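Produits et services

Stubbs : le kit de prise de bacs de Killine à l'essai

Par Mereana Costigan

Killine propose depuis août un kit destiné aux ateliers qui déplacent encore leurs bacs à la main entre le chariot et le poste de travail. Le kit s'appelle Stubbs. Il comprend une pince à deux doigts, une caméra de poignet et le logiciel Listard, qui enregistre les positions de prise. Nous avons suivi une séance d'essai avec des bacs en plastique bleu.

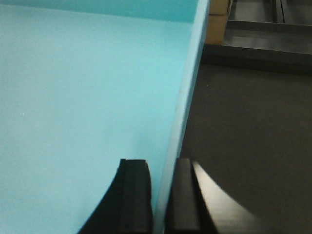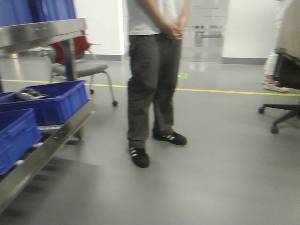 Prise par le bord

Stubbs saisit le bac par sa paroi, un doigt à l'intérieur et l'autre à l'extérieur. La méthode laisse le fond libre et convient aux bacs peu profonds. Elle demande en revanche un bon alignement. La caméra de poignet sert surtout à cela : l'opérateur vérifie que la paroi passe entre les deux doigts avant de commander la fermeture. Sur un fond uni et clair, le bord du bac reste facile à distinguer d'un plan de travail sombre.

Listard conserve jusqu'à 576 positions, réparties par modèle de bac. L'apprentissage d'un nouveau modèle se fait à partir de 48 prises guidées. Il faut prévoir une matinée pour la première référence, moins pour les suivantes si les rebords sont semblables. Le logiciel est livré en français, mais la notice de la pince n'existe pour l'instant qu'en anglais.

Points à surveiller

Le changement des doigts nécessite une clé fournie et l'arrêt complet du bras. Le câble de la caméra est un peu court pour les bras de grande portée. Killine vend une rallonge à part, référence 331. Les bacs très chargés sont à exclure, la prise par un seul bord n'étant pas prévue pour eux.

Formule et assistance

Le kit est vendu seul ou loué avec le contrat Stevard, qui couvre l'installation, 2 visites de réglage et le remplacement des doigts usés. Les demandes d'essai se font auprès du service commercial de Killine, en précisant le modèle de bras et les dimensions des bacs.

48 partages · 2 commentaires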